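Learning to sleep again

22 March 2022

My sleep was bad all winter, and in this post I want to write down what I changed, mostly for myself, but two friends asked me also.
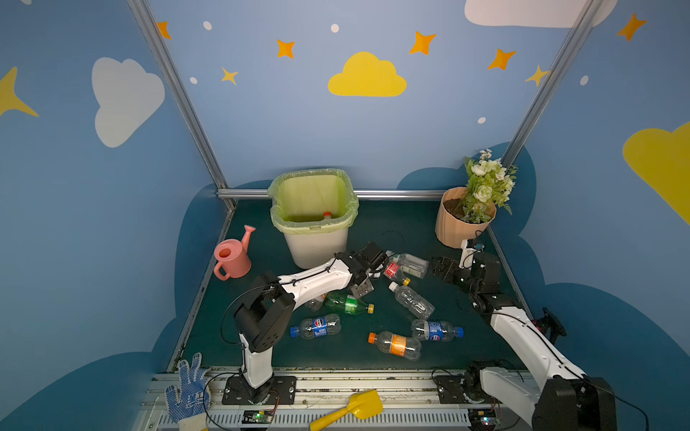 How it was before

I moved to Yensuk for work four years ago. The apartment is on the second floor and the window of the bedroom looks at the street where the night bus to Bekton stops. In the first years I did not hear it. Then in the winter I began to wake up when it came, and after this I was lying with open eyes and thinking about emails. In the morning I drank coffee, and in the afternoon I drank more coffee, and you can guess the rest.

I tried an application on my phone which gives you points for the night. One morning it gave me 921 points and a small trophy, and I felt terrible. I deleted it the same day.

The notebook

My old colleague Dionysis Liapis told me to write by hand what I did in the evening, with no points and no graphs. I was skeptical, but I bought a notebook and I kept it beside the lamp. After some weeks I read it from the beginning. The bad nights came after late dinners and after evenings when I answered work messages in bed. The bus was in my notes much less than I expected.

What I changed

I eat earlier now. My phone charges in the kitchen, and I bought an ordinary alarm clock from Gotum, the shop near the station. It cost 117 and has a very ugly sound, so I am usually awake before it – maybe from fear.

I also moved the bed to the other wall. For this I had to take everything out from the wardrobe, and I found a raincoat which I was sure I had left on a train.

Coffee was the most difficult. I stopped after lunch, and for the first days I had a headache and was not pleasant company at work. Now I drink mint tea in the afternoon. I can't say that I love it.

How it is now

I still have bad nights. Last week I woke up and could not sleep again, so I sat in the kitchen and read a long novel about a family of salt merchants in Betach, until I started to read the same sentence again and again. Before, I would stay in bed and be angry.

The novel has many pages left and the merchants are only now beginning to argue about the inheritance. If you know something good to read after it, slow and without murders, please write to me in the comments.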